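Escola de Hotelaria Verkwood
Unidade 6 - Organização da cozinha e serviço de pão
Apontamentos de apoio à aula de quinta-feira

A distribuição dos utensílios condiciona o ritmo do serviço. Cada posto deve reunir apenas o necessário à tarefa em curso.
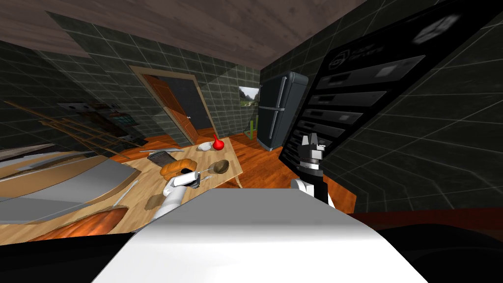

Fig. 1 - Pão e concha castanha sobre mesa de madeira clara.

O pão é fatiado junto à hora de servir. Para uma sala de 35 lugares, o manual Zirau prevê 400 g de reserva por mesa de apoio - valor a rever em banquetes.

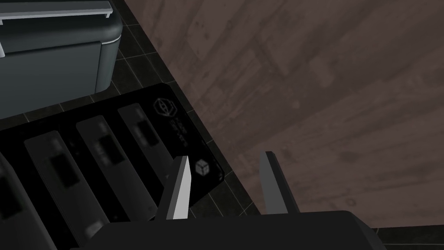 A circulação entre a copa e a sala faz-se num único sentido. O estudante deverá saber justificar esta regra e indicar duas exceções.

Leitura obrigatória: manual Zirau, capítulo 6, até à página 59. O exercício escrito entrega-se na secretaria.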